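Week two of hand shopping, and my patience is now the cheapest component in the room. We have the Zultuven fingers on both arms, and I keep giving them the blue panel in its plastic wrap, which is slippery, creased and shiny enough to annoy any camera.
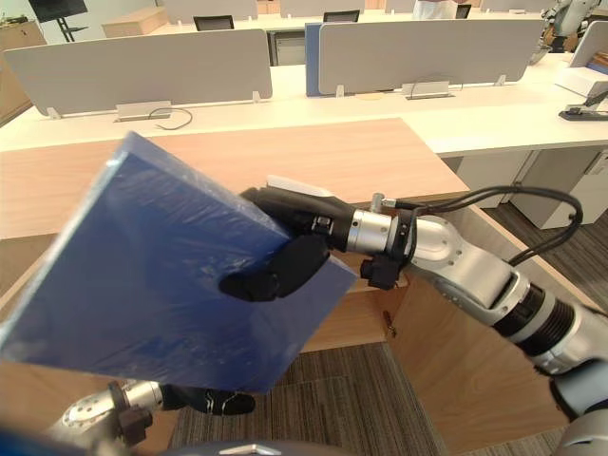
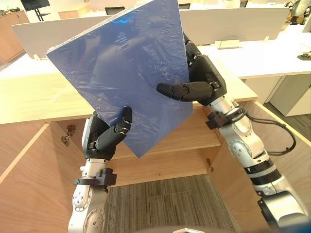

The Relus gripper we tried in September had 2 flat jaws and no opinions. It did 100 lifts without a complaint, then met shrink wrap and retired. Fingers cost more and need 3 times the setup, mostly me arguing with thumb angles in the Serrano controller. I still like them better. Plurham wants 300 lifts before they'll talk price, so I'm off to buy coffee.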